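The Florist's Hands, on Salary
By Nuria Birhane
27 October 2024

Shewit Tilahun arranged flowers for hotel lobbies until a job listing asked for "steady hands, patience, no software experience." She had all three, if you count the last one as a thing a person can have. Now she works at Trimstead, a young company that wants machines to tidy tables, straighten displays and put small objects back where they belong. Her job title is demonstrator. She does the tidying and the machines are supposed to take notes.

The tools of her trade used to be a knife and a bucket. At Trimstead the demonstrators work with a gripper in each hand, a pair of fat curved fingers on a handle with a patterned cube on top, so the computers can tell where the thing is and how it's tilted. You pick up a small object and put it down. Then you do it again, and the second time counts exactly as much as the first.

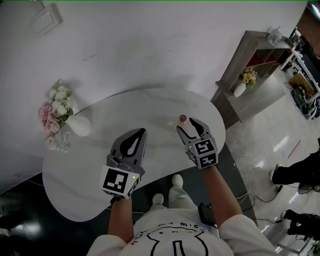 What the job does to you

"The first week I forgot I had thumbs," Tilahun told me. By the second week she was reaching for her coffee with two imaginary fingers. Her husband noticed when she tried to pass him the salt.

The company has 40 people, and about half of them spend their days showing rather than typing. Fadi Haddadin, who runs the floor, came from a warehouse where a conveyor called Prulley took over his old job in a single weekend. He bears it no grudge. He does point out that Prulley never once asked him how he did it. At Trimstead the asking is the entire business. Every task gets a sheet, every sheet gets a number, and when I visited they had reached sheet 366, which concerned moving a small object from one spot to another without hurting the one next to it.

The sheets are where the arguments happen. Meron Gudeta writes them, and she used to write them alone, at her desk, with great confidence. In July the demonstrators sent back 5 in one afternoon. One told them to approach every object from the left. Tilahun wrote in the margin that she'd like to meet the person who does that.

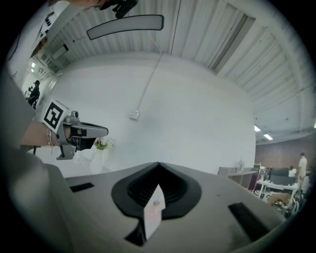 Gudeta now does a shift with the grippers before any sheet goes out, and the sheets have become shorter and a good deal more humble. She has learned what any florist could have told her, that a table is mostly a matter of what you can't afford to knock over. A white vase with a narrow neck and pink and white flowers in it doesn't look like much of an adversary until you have to bring a hand wearing a machine in beside it. Her latest instructions say "go around," and leave the rest to whoever is holding the tool.

This has done odd things to the pecking order. Engineers who once strolled over with corrections now stroll over with questions. Natnael Workneh, who trains the software, admits he used to think of demonstrations as something that arrived in a folder. After four hours on the floor he asked for a wrist rest and a later lunch. He got the wrist rest.

Nobody I spoke to pretended not to see the joke at the center of it. If the demonstrators do well, there should be less for demonstrators to do. Haddadin thinks there will always be another sheet. Tilahun is less sure and has kept her flower knife sharp. Meanwhile she has asked for her name to go on the sheets she fixes, next to Gudeta's, and for a raise to go with it. The name came through in a day. The raise is with Shiferaw, the parent company, which handles such requests through an automated system called Hullo. It has thanked her for her patience twice.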